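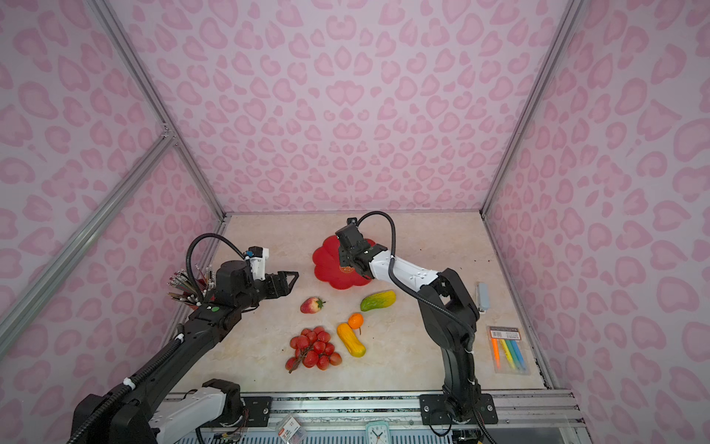 3.2 Pattern scale and reading comfort

Figure 2. Repeating blotch print in darker pink on a pale ground, hung on three walls.

Participants in the Villanueva sample (n = 228) rated wall prints for comfort while reading a printed page for 40 minutes. Small repeats with low contrast, of the general type in Figure 2, scored higher than large florals. Stripes scored lowest. Ratings did not differ by age group. Dela Peña reported a similar order for waiting rooms in Jundumton, although her prints were all blue or green.

Light level was held constant. We did not test glossy papers. Two participants left before the second rating and their scores were dropped. Written comments mentioned color more often than pattern, and we return to this in Section 4.

Shares 40 | Comments 2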